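Simulate First, Buy Second: How I Plan a Gripper and Arm Setup

Last updated: March

I get asked a lot which gripper to buy, and my answer is always a little annoying – build the job in simulation before you spend a cent on hardware. I run the equipment pages here at Vunmont, so you'd think I'd want you filling up your cart right away. I don't! I'd much prefer you order once, keep what you ordered, and still have money left over for the boring stuff like mounts and cables.

What you get with the planning bundle

The bundle comes with the Zirow scene builder, the Nyitrai grasp library and 2 seats, so you and whoever signs off on the budget can both poke at the same job. The trial runs 30 days. Setup takes me 15 minutes on a decent desktop, though my first try went a lot slower than that (I skipped the license step and then blamed my graphics driver for an hour).

You bring a rough idea of your work area and a list of things you want picked up. Start with the room you've got, even if it's cramped. I see so many people test on a big bare table and then try to squeeze the arm in beside a sink or under a shelf, and that's when the budget goes sideways.

What to look at before you price anything

Reach comes first for me. Park the arm where it would really be bolted down and move it to the farthest spot you care about. Then do the near spots too, which folks forget. An arm folded up close to its own base can be just as awkward as one at full stretch.

Next is finger shape. Smooth, curved things are my favorite test because flat boxes make every gripper look good. Try a few rounded shapes, try them lying at odd angles, and keep a note of which fingertips you used each time. Swapping fingertips costs a lot less than swapping the gripper, so please play with those before you move up a size.

Then there's clutter. Faucets, bottles, bowls with handles – put them in and leave them in. Paloma Strickland, who does our layouts, likes to place the tallest item first and fit everything else to it, and I've started doing the same.

And think about where your cameras go. One view from off to the side and one down by the fingers will tell you pretty different things, and camera mounts belong on the budget sheet from day one.

My test job is a washstand pickup, with a small two-lobed brown object and a bowl.

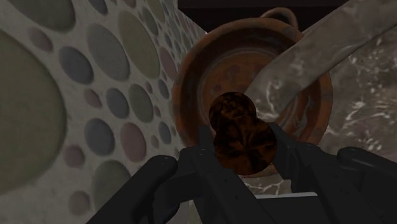
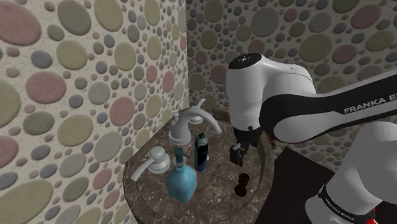 Both views are rendered, with the gripper close up in the first and the arm over the basin in the second.

Putting a number on it

Once you like the layout, export the parts list and send it over. We quote the arm, gripper, fingertips and mounts on separate lines so you can cross things out. I always add a line for spare fingertip pads and one for shipping crates, and I'd leave room for someone's time too, especially if this is your first arm.

If you already own an arm, tell me the model and I'll leave it off the quote. The Trukstead bench stand is sold separately and needs its own spot on the floor plan, so measure your doorway before you order one. It ships in one piece and it's heavy!

Questions about seats or renewals can go through the contact form. Please attach your scene file when you write in.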